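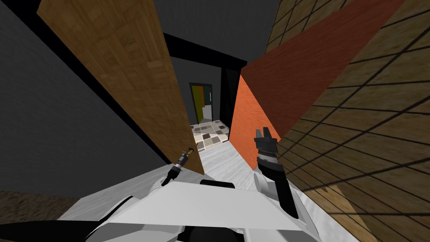 Our student team has a simulated door task due before the break, and the robot keeps getting stuck in the doorway. It has to work the handle with the left arm, get the door out of the way, and drive down the corridor to the far doorway. There are two of us on it, and neither of us had used a two-armed robot before this class. The left arm is mostly okay. The trouble is the right one, which has no job in this task, and in our runs it ends up standing right in front of the orange wall with its fingers pointing up. When the base drives forward, the wrist catches on the wall, the whole robot turns a little, and the left gripper slides off the door. The class simulator is Brindirach, with the default arm settings.

Things we tried:

Slowing the base down. It still catches, just later.

Starting farther back. That helps with the wall, but then the left arm can't get to the handle unless the base moves anyway.

Turning off collision for the right arm. It works great, but the rules say all contacts have to stay on for the final run, so we can't turn in that version.

We recorded 60 demonstrations by hand with the controllers and trained on those. A run passes if the robot gets through in five minutes with no reset. We can redo some of the demonstrations but we don't really have time to redo all of them. Is there a way to fix the right arm without starting over? And should the base be moving at all while the left gripper is reaching for the handle?

Posted by Manee Thongsuk, Sunday
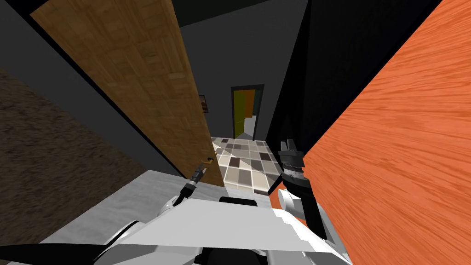 Cumimum

Park the right arm first. Pick one tucked pose, elbow in and gripper close to the chest, and command the arm to go there before the base moves at all. Then leave the right arm out of what the policy controls. If the policy still outputs joint targets for that arm, ignore them and send the parked pose every step. You didn't say if you're doing this, but I'd guess the policy is copying whatever your right hand did on the controller. People let that hand drift when they're concentrating on the other one, and the drift goes into the training data.

You may not need to record anything again. Open the demonstrations you have, replace the right arm joints with the parked values, and replay them in the simulator with contacts on. Keep the ones that still get through and throw out the rest. Check the replay from start to finish, because a demonstration that bumped the wall will have the base in a slightly different place once the bump is gone, and the left arm may miss the handle.

On the base -- stop it while the gripper is closing on the handle. Drive up, stop, grab, turn the handle, then move again. Once the door is swinging you will probably want the base and arm moving together, or the arm runs out of reach.

Also look at the width setting on your collision shapes. In some setups the shape around the wrist is fatter than the wrist you see on the screen. Turn on the collision view and drive through once by hand. If the shape is touching and the arm isn't, you know where to look.

Inthanon

had the same problem at pramcombe last year, we just made the robot go slower and moved the start to the left. it passed

Manee Thongsuk

Thanks Cumimum. The right arm joints were all over the place when we plotted them, so that guess was correct. We wrote a script to put in the parked pose and it is replaying the demonstrations now. The collision shape on the wrist is a bit bigger than the wrist but not by much, so I left it alone.

Inthanon, did you move the start position in the config or drive there during the run? Our rules say the start pose is fixed.

Inthanon

config. ask your teacher I guess, ours didn't have that rule

Cumimum

If the start is fixed, add a short sideways move at the beginning of every run, before the reach. It uses up a little time but five minutes is plenty for that corridor. Do it in code and not in the policy, same as the parking. When you retrain, start the training clips after the sideways move is done so the policy never sees it. And save a copy of the original demonstrations before the script writes over them, if you haven't already.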